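Main page – Contents – Topics – Recent changes – Search

Teaching by demonstration (robotics)

Teaching by demonstration is a way of giving a robot a task by having a person carry it out through the robot, either by moving the arm by hand or by steering it from a distance. The recorded motion is then replayed directly or used to train a control program, called a policy. It is used mainly for handling work in which the objects and their positions change too often for fixed programming.

Methods

In hand guiding, also called kinesthetic teaching, the operator holds the arm and pushes it through the task while the joints are set to yield. The method needs little equipment, but the operator's hands may block the robot's cameras, and two-arm tasks are difficult for one person.

In remote control, or teleoperation, the operator moves a separate device and the robot follows. The device may be a smaller copy of the arm (a leader arm), a handheld controller or a glove. Camera images, joint positions and finger opening are stored together, with a shared time stamp. Delay between the two sides is the usual complaint – operators tend to slow down and pause before each grasp.

Tabletop tasks

Many demonstrations are recorded on a table with packaged household goods. Cartons, bottles and foil wrappers each call for a different approach angle and closing force. A lightly filled wrapper may give way under a grip that suits a carton.

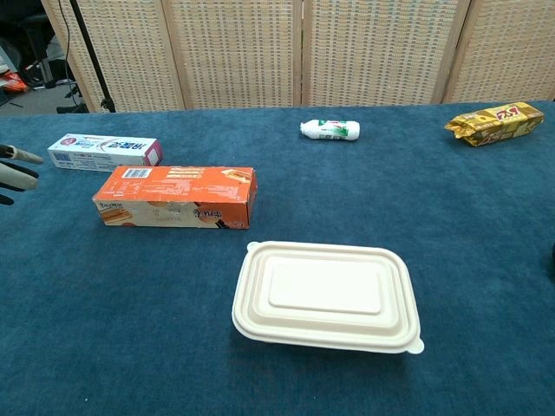 Two-finger gripper, left, held slightly open over a tabletop with boxes, a small bottle, a foil snack package and a lidded food container.

Object positions are normally changed between recordings. If they are not, the trained policy may repeat one path without regard to what the cameras show.

Recording practice

The Busside procedure, written by Damián Cuautle for the Odton laboratory, asks for 70 demonstrations of each task, divided between two operators. Failed grasps are kept if the operator recovers and finishes the task, and are marked as such in the log. The later Robles variant drops the second operator and adds a fixed starting pose.

Limitations

A policy trained this way also learns the operator's habits, including hesitation and needless detours. Differences in style between operators can lower the success rate – the Bremley revision therefore sets a common grasp order before recording begins.

See also: Leader arm; Hand guiding; Grasp planning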